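Ticket 979: Room booking display shows wrong time after every restart
Status: Reopened
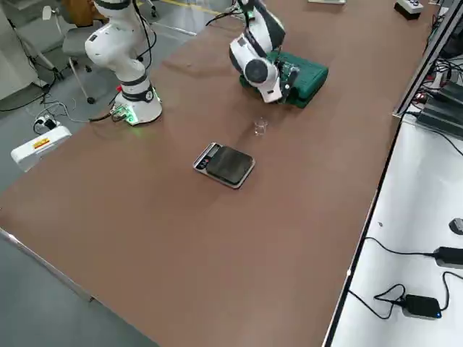

Attachment 1: table with the green case

Opened by Maj-Britt Løken, Prindmont site

The booking display outside the small meeting room loses an hour each time it restarts. Bookings then start and end at the wrong time, and people walk in on each other. I have set the clock by hand 3 times since January. It holds until the next restart.

Reply from Ivar Söderlund, Mavgate support

Please check that automatic time is switched on and the region is correct, then restart. This fixes most clock problems.

Maj-Britt Løken

Automatic time was on before I opened the ticket, and I said so on the phone. Region is correct. Restarted at 8:15, display came up showing 7:15. I doubt "most" covers us.

Ivar Söderlund

Could be a network delay. We suggest updating to the current release and waiting overnight.

Maj-Britt Løken

Updated. Waited. Same hour missing. A network delay that is exactly one hour long every time seems unlikely to me. The display in the lobby is on the same network and keeps perfect time. The only difference I can find is that the lobby one was never moved over from the old Prutgate booking account.

Ivar Söderlund

Thank you. Old accounts can carry their own time offset. Please remove the display from the account and add it again. Marking as solved.

Maj-Britt Løken

Reopening, as I was never asked whether it worked. Removed and added again. Correct after the first restart, an hour behind after the second. Please look at the offset on your side and tell me what value is stored there. I won't be doing another reset until I have that.

Next action: Mavgate support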